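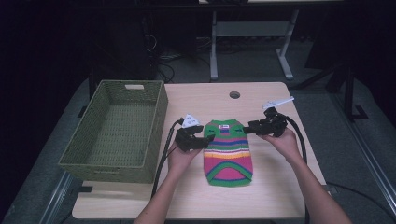 Chapter 3

Folding and Storing Small Knitted Items

Learning outcomes

After studying this chapter, learners should be able to:

prepare a flat surface for folding
identify the parts of a small knitted garment
explain why knitted items are folded and not hung
fold a striped or ribbed garment into a compact parcel
choose and load a suitable open basket

Key words: rib, band, seam, nap, side fold, parcel, open storage

3.1 Introduction

Chapter 2 dealt with the sorting of household linen, most of which is woven, square-edged and easy to align. Knitted items behave differently. The loops of a knitted fabric move against one another, so that a garment may be drawn out of shape by its own weight when it is hung from a peg or laid over a rail. Small knits present a further difficulty. A child's cardigan, a doll's jacket or a sweater made for a small dog has very little flat area in proportion to its openings, and the usual folding method for an adult jumper leaves an untidy bundle.

The garment at the head of this chapter is of this small kind. It is striped, with a wide pink section and a green ribbed band near one end, and it has been laid flat on a light wooden table with an open green basket to one side. This arrangement of surface, item and container is the one used in all the practical work that follows. The learner should set out the table in the same way before starting, and should keep the basket within reach without allowing it to cover the folding area.

3.2 The working surface

A table is preferred to a bed or a sofa. Soft surfaces give way under the hands and allow the lower layer of the garment to wrinkle unseen. The table should be wiped and allowed to dry fully, and any rough spot that might catch a loop should be covered with a plain cloth. Rings, bracelets and wristwatches with metal straps should be taken off.

The height of the table matters more than its size. Learners at the Lalthorpe training rooms work standing, with the tabletop a little below the elbow. Those who need to sit should use a lower table and draw the chair well in, so that the forearms are supported and the shoulders remain level.

3.3 Reading the garment

Before any fold is made, the item should be laid flat and examined. The learner should find the neck, the lower opening, the side edges and any label. On many garments the label is sewn at the neck and offers the quickest guide to which end is which, but this should be confirmed by looking at the shape of the openings.

Ribbed bands are knitted more tightly than the body of a garment and pull inwards. They should be left in their natural position. A rib that has been stretched flat to match the width of the body will spring back after folding and open the parcel.

Stripes are of practical use. A band of colour that runs straight across the garment gives the folder a ready-made line, and if the two ends of a stripe meet when the side is turned in, the fold is true. Learners who find plain fabric difficult are advised to practise first on a striped item. Lautaro Riquelme, whose course notes for the Otness centre form the basis of this section, calls this "folding to the stripe", and the term is used in the remainder of the book.

3.4 The side fold

Lay the garment face down with the neck away from the body. Smooth it from the centre outwards with open palms. Do not pull.

Turn in one side by a third of the width. Check that the stripes meet. Turn in the other side so that it lies over the first. If there are sleeves or leg openings, lay them flat along the length of the garment before the second side is turned.

Bring the lower edge up to the middle, then fold once more towards the neck. Turn the parcel over. The front of the garment should now be uppermost.

A common fault is to press hard on the finished parcel in order to make it smaller. Pressure flattens the nap and sets a crease which may remain after washing. The parcel should be firm enough to lift in one hand and no firmer.

3.5 Choosing a basket

For items in weekly use, an open-topped basket is suitable. A rectangular shape wastes less space than a round one, and a handle cut into the short side allows the basket to be drawn from a shelf. Woven baskets should be checked inside for loose ends. Fadime Yurt recommends running a nylon stocking over the inner walls, where any snag will show at once.

Parcels are stood on edge in a single row, with the last fold uppermost. Items kept from one season to the next require a closed box, and are treated in Chapter 14.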